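Inicio > Foros > Robótica educativa > Brazos y manipulación

La mano suelta el plato cuando giramos la muñeca, ¿fuerza o postura?

Publicado por tuerca_floja en enero de 2020

¡Hola a todos! Somos un grupo de alumnos del taller de robótica de Nonville y estamos preparando el proyecto Drurkance, que va de tareas de cocina: coger un plato, llevarlo de un sitio a otro, abrir la nevera y sacar lo que se pida. Llevamos desde noviembre con ello y lo estamos disfrutando muchísimo, aunque el plato nos trae de cabeza. De pie lo sujetamos bastante bien, el lío empieza al tumbarlo. 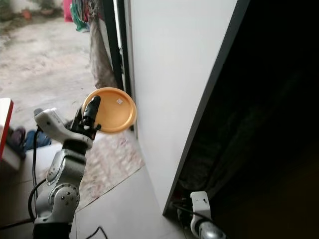
Tiempo de lectura: 5 min

El agarre es de canto, con un dedo extendido sobre la cara del plato y los demás recogidos por debajo. Al girar la muñeca para dejarlo horizontal, se nos va resbalando hacia fuera y acaba en la alfombra (de momento entero, el pobre). Hemos grabado más de 1000 intentos con el programa de Huet y sale igual con la mano izquierda que con la derecha. Subimos la fuerza de cierre de 730 a 1000, en las unidades del controlador, y mejora algo, pero los motores de los dedos se calientan enseguida y hay que parar. ¿Alguien ha pasado por esto? ¿Probamos fundas de goma o cambiamos la forma de agarrar? Cualquier pista nos viene genial, que la muestra final del curso se acerca y queremos llegar con la parte del plato cerrada.

cable_negro
A mí me pasó igualito!! Ponle goma y listo. Nosotros cortamos dedos de guantes de fregar y a correr. Suerte con la muestra!

mecanopata
¡Qué proyecto más chulo! Yo bajaría la fuerza otra vez a 730 y miraría la postura. Un plato cogido por el borde hace mucha palanca en cuanto lo tumbas, y apretar más solo calienta motores. Probad así: meted la mano un poco más hacia el centro antes de cerrar, poned el pulgar en una cara y al menos dos dedos bien abiertos en la otra, y girad la muñeca despacio, en tramos, dejando que el brazo se pare del todo entre uno y otro. Si vuestro controlador es de los de Wisetel, mirad también el límite de corriente por dedo, que en el nuestro venía muy bajo de fábrica y tardamos semanas en darnos cuenta (qué rabia nos dio).

La goma ayuda, eso sí, pero ponedla después. Si la ponéis antes, no sabréis qué ha arreglado qué.

Y lo de la nevera, id pensándolo ya, que es la parte bonita. Con una balda llena, el robot tiene que meter los dedos entre tarros de tapa roja, un recipiente verde con tapa y bolsas arrugadas que cambian de forma al tocarlas. Yo empezaría por algo con sitio alrededor, como una botella de agua tumbada en la balda de abajo, y dejaría los tarros para cuando el agarre sea fiable.
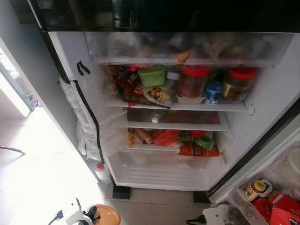 brazo_torcido opina que lo de la botella tiene trampa: el plástico transparente le costaba horrores a su cámara de profundidad, y en su club acabaron empezando por un tarro con etiqueta, apartando antes lo de al lado. También pregunta si vais a abrir la puerta con el robot o la dejáis ya abierta.

tuerca_floja
¡Mil gracias! Hemos bajado a 730 y metido la mano más hacia el centro, y esta tarde ha aguantado el giro varias veces seguidas, ¡menudo grito hemos pegado! Mañana toca con las fundas. La puerta, de momento, la abrimos nosotros. Lo de la cámara lo apunto, porque la nuestra también se hace un lío con los vasos.

Visitas al tema: 3000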